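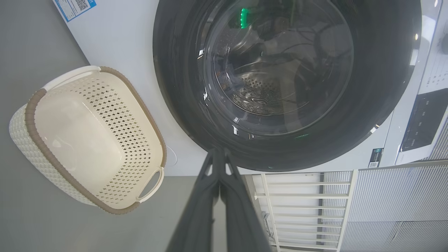 Door of a front-loading washing machine, with the perforated drum behind the glass.

Laundry in Skaston

Laundry in Skaston was for most of the town's history a shared job, done at the Polletti wash house on the river side and later in coin laundries. Town had 3745 people at the last count. Very few older houses had room for a machine, or the drains for one.

The wash house - stone troughs, cold water only - closed when the Ferell Street laundry opened next door. Ferell Street had hot water and a drying room, and took in sheets from the hotels in Juhl during the summer season. Prices were by weight. Starch extra. 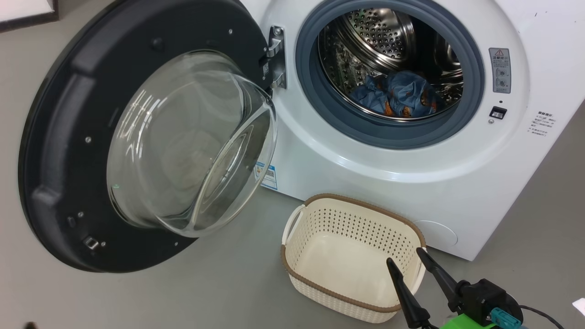 Home machines came late. A survey done in 2000 found 388 households still using a coin laundry at least once a week, mostly in the upper streets were the water pressure is poor. Top loaders were common at first, front loaders took over after the water rates went up.

Customs

Washing was hung across the lanes on pulley lines, shared between facing houses. Each side had its own days. Lines came down for the September fair and went back up the morning after. A few pulleys are still in use, others are rusted in place.

Water

Local water is hard. Vinegar in the rinse is an old habit, soda crystals to, and both are still sold in big bags at the Juhl market.

See also: Polletti wash house, Ferell Street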